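Notebooks > Lumbao Lab > Popular Culture and the Press

Dance Band Columns, Second Pass

December 9, 2024

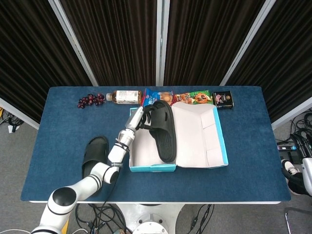
Remedios Aquino wrote back overnight that she doesn't believe the Dekum paper ignored rock and roll at all, and that I've been looking on the wrong pages. Her point is that a small daily in those years didn't have a music page to put it on. If a band played the armory, it went into the church and club notices, or the school page, or (her favorite) the police column the next morning. I read her message twice over coffee and then a third time on the bus, and I have to say she has me worried about the whole first pass, in a good way!

So, to set down where things stand before I start changing them. The first pass used the entertainment pages only, for the Dekum paper and the Namon weekly, and I coded each item by what kind of music it was about and whether the writer sounded friendly, sour or neither. Dekum came out with plenty of dance bands, a fair amount of light opera, and next to no rock and roll until quite late. I'd been getting ready to write that up as a story about an editor with a tin ear. I still think he had one, mind you, going by the piece where he calls the electric guitar "a passing inconvenience," but a tin ear and a missing page are two separate explanations and I can't tell them apart from what I've got.

I spent the morning trying her idea on a small stretch, just the month of March for one year, reading every page of the Dekum paper from front to back. It's slow going, and I kept getting pulled into the grocery ads. I found 19 items mentioning rock and roll in some way, and only two of them were on the entertainment page. Most of the others were notices for teen dances, a few words each, with the name of the band and the price of admission and a line about chaperones. There was one long letter from a father who had driven his daughters to hear a group in Namon and enjoyed himself more than he expected to, which made my day. I've put it in the folder with a note so I can find it again.

The trouble is how to code a notice. It isn't coverage the way a review is coverage, and it was probably sent in by whoever rented the hall. Remedios would count them all the same, on the grounds that a reader turning the page saw the words either way. I'm leaning toward her side but want them in their own category, so that we can put them in or leave them out and see what moves. I'd be glad of other opinions on this one, so please write in the margin.

The scans are the other headache. The Flastholm set has 3,000 pages, and the searchable text is good for 2,000 of them. The rest were filmed at a slant or through a fold, and the search misses anything in small type, and of course the notices are all in small type. I tried "rock 'n' roll" with every apostrophe arrangement I could think of and got hits for a rocking chair sale and a recipe for rolls. For those pages I think we just have to read. I can do 30 pages in an afternoon before my eyes give out, fewer if the sports section is any good.

One more thing I don't want to lose. Several dances are advertised with the words "no jazz," and I had coded those as hostile to popular music generally. Reading them next to the others, I suspect the hall was only telling older couples what kind of evening to expect. I've pulled that code out for now and marked the items with a J in the spreadsheet. Please don't sort on that column until I've gone back through it.

To do next: redo the same month for the Namon weekly, write up a rule for notices, ask Remedios whether her clippings have page numbers on them, and look for the armory's own booking ledger, which the Flastholm index mentions once and never again.

Recent entries
Dance Band Columns, First Pass
Who Wrote the Record Reviews in Namon?
Letters About Loud Music, Sorted by Season
Notes on the Flastholm Index
Spelling Band Names: A Running List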